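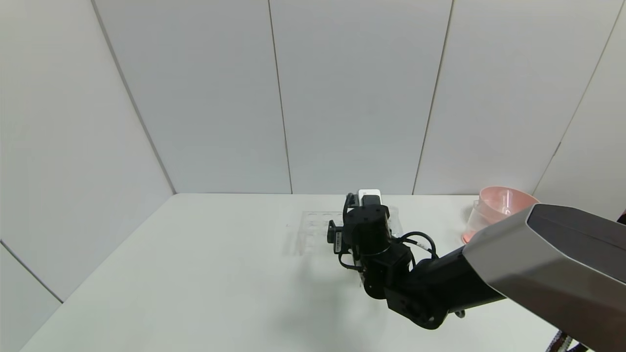
3.2 Clear objects on white tables

Why is clear plastic labware so hard to find on a white table?

The eye finds most objects by the contrast along their outlines, and clear plastic lying on a white surface offers very little of it. What remains is a faint line at each edge, a highlight where the light happens to be kind, and whatever shadow the piece can manage.

The difficulty is easy to see in Figure 1. A clear plastic rack lies flat on the white tabletop, and a reader who has been told so will eventually find its edges and the row of circular holes along the back. The pink container toward the back right corner needs no such introduction. It is translucent too, but it has a wide colored rim and goes so far as to tint the table at its base. Transparency alone is therefore a poor predictor of whether a thing will be found. A little pigment does a great deal of work.

Our interest in the matter began with the bench log at Imdale, which Houda Hamdy had kept with a patience the rest of us did not deserve. The log holds over 3000 entries, most of them concerning supplies and spills. Of these, 218 record an object reported missing and later found on the table where it had been reported missing from. We refer to these as returns, a term chosen to protect the dignity of the people who filed them, two of whom are authors of this paper.

We sorted the returns by material and by color. Clear, uncolored pieces made up the largest group, followed by white pieces, and the clear ones took longer to turn up. Flat pieces did worse than tall ones in both groups. A tall clear object at least bends the view of the wall behind it, and people notice a wall that bends. A rack lying flat has only the tabletop to bend, and a plain white tabletop looks much the same bent as straight. Colored objects were almost absent from the returns. When they did go missing they were usually in someone's pocket.
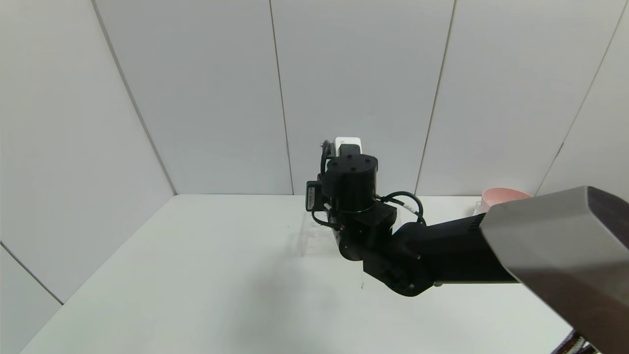 The surroundings matter as much as the objects. Pale walls are generally bought to make a workspace look clean and to spread the light evenly, and they do both. Even light is hard on clear plastic, whose edges are most visible when the light comes strongly from one side. In April we replaced the overhead lamps above the Mestov table with 3000 K units, hoping the warmer light would help. It made the room pleasant in the evening and left the racks as invisible as before. A single low lamp placed to one side did better, at the price of complaints about glare.

We then tried the Ragab method, in which every clear piece is assigned a fixed outline drawn on the table in gray. This worked well for as long as people put things back inside the outlines. By the second week the outlines were the most visible objects on the table and the racks were lying next to them.

The Barken method is cruder. A strip of colored tape is wrapped around one edge of each piece, and the piece may be set down anywhere. It has no theory behind it that we could locate, and it spoils the look of good labware. Returns for taped racks dropped to a handful over the remaining trial, most of them involving racks whose tape had come off in washing. We suspect that dyeing the plastic at the factory would work better still, and the suppliers we wrote to agreed, then sent us their catalog of clear racks.

One limit of the log should be stated. It records only what people admitted to losing, and several long gaps coincide with visits from the department head.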